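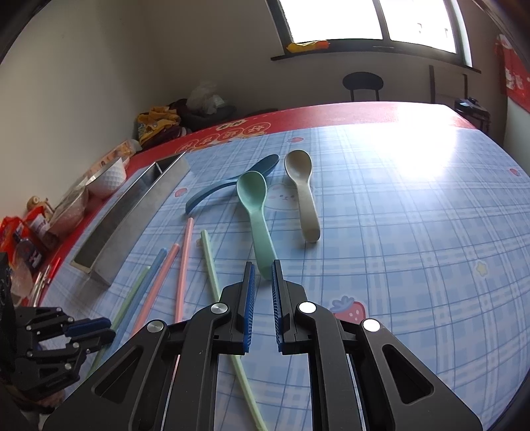
Spoons and chopsticks on the blue plaid cloth, with the gripper standing open.

4 min read

I'd promised Anika a cheerful post about cutlery, and instead you're getting one about a pinched thumb. It's my thumb, it's fine, and thank you to everyone who wrote!

We'd been at the sorting task since May, picking up one thing after another with the hand-held grippers, and I had grown far too comfortable. The fingers had started closing late. You'd squeeze, nothing would happen, and then they'd snap together a moment afterwards. I put it down to tired hands (mine usually are by teatime) and carried on for 90 more picks, grumbling to Tineke the whole while.

Then a chopstick jammed at a slant between the pads. I reached in to free it without letting go of the trigger properly, the linkage caught up with itself, and I said a word my mother wouldn't have liked.

Tineke took the thing apart that evening and found one pivot had worked itself loose, so the arm was sticking and then giving way all at once. She tightened it, and we threw out the whole afternoon's recordings, 123 of them, which hurt rather more than the thumb did.

So now we check the pivots before we start, and if anything jams we put the gripper down flat and let go before touching it. I've also been told, quite firmly, to speak up the first time something feels odd. The chopsticks are still my least favourite part, and I'm back on them tomorrow.

Recent posts
A drawer full of spare finger pads
Tineke's soldering corner
Why I label every cable twice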